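From: Zofia Lis
To: Budel Home Cooks list
Date: Tue 10 May
Subject: Re: [budel-cooks] Sour rye starter and the soup that wouldn't sour

Miłosz Szczepańska wrote:

> Hi all. I followed the żurek notes in the list archive and got
> a jar of gray water that smells like a wet notebook. Rye flour, water,
> garlic, 2 days on the windowsill. The soup was fine, in the way
> that warm milk is fine. No tang at all. My mother-in-law had a
> second bowl out of politeness and then asked if there was ham.
> Did I kill it, or was it never alive?
>
> Also, does anyone still have the Zalewska smoked sausage, or has
> the Cumbridge shop stopped carrying it?
>
> Miłosz

Miłosz,

My sympathies to the mother-in-law. I don't think you killed anything. Two days on a windowsill in Budel in February might get you somewhere by Easter. It's warmer now, but your windowsill faces north and I have sat next to it in a coat.

Mine takes four days on top of the fridge, sometimes five. I use whole rye, the coarse kind, and water that was boiled and left to cool until I can hold a finger in it without complaining. Three cloves of garlic, smashed, skins and all. A bay leaf if I can find the jar. Cloth over the top, rubber band, stir once a day with a clean spoon. It should smell sharp by day three, a bit like pickle brine that has been to college. 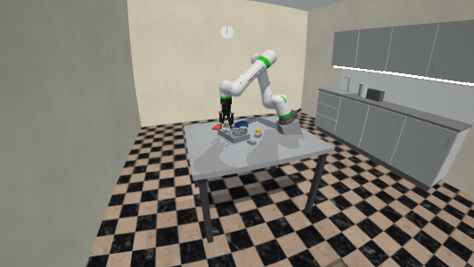
Does it matter what kind of flour you use?
Whole rye works best, and the coarser the better. White rye will sour eventually, but it gives you a thin, sulky liquid and you end up adding vinegar at the stove and lying about it.

On quantities, the archive notes are wrong and I should know, I typed them. It says 40 grams of flour to the jar. I make mine with 206 grams to a quart of water, a number I arrived at by emptying the bag one night and weighing what came out. It has worked ever since, so I am not touching it. You want a good layer of sludge at the bottom. Shake the sludge up before it goes in the pot, or you have made soup from the boring half.

If you see a flat pale film on top, some people skim it and carry on. I throw the lot out and start over – flour is cheap and my nerves aren't. Anything fuzzy or pink goes out, no debate.

For the soup: make the broth from smoked ribs the night before. Bring it to a simmer, pour in the starter a ladle at a time, stir, taste, stop when your ears move. Marjoram at the end and more than seems decent. Horseradish at the table. 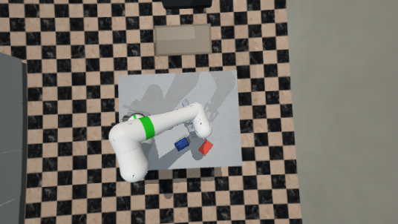 When should the cream go in?
Last, off the heat, after you've stirred a few spoons of hot soup into it in a cup. Pour it cold into a boiling pot and it splits.

The sausage: Cumbridge had Zalewska on Saturday, bottom shelf, behind the Callutetti salami, which gets the eye-level spot for reasons best known to the man who stocks it. I bought 2 rings. One is spoken for. The other could be, if someone were to return my big enamel pot, which went to your house for a christening and seems to have settled there.

I can also bring you half a cup of my old starter as a kick. Stir it into the new batch on day one and you should save a day or so. Bring a jar with a lid that fits this time.

Zofia

--
budel-cooks mailing list
To unsubscribe, write to the list owner and be patient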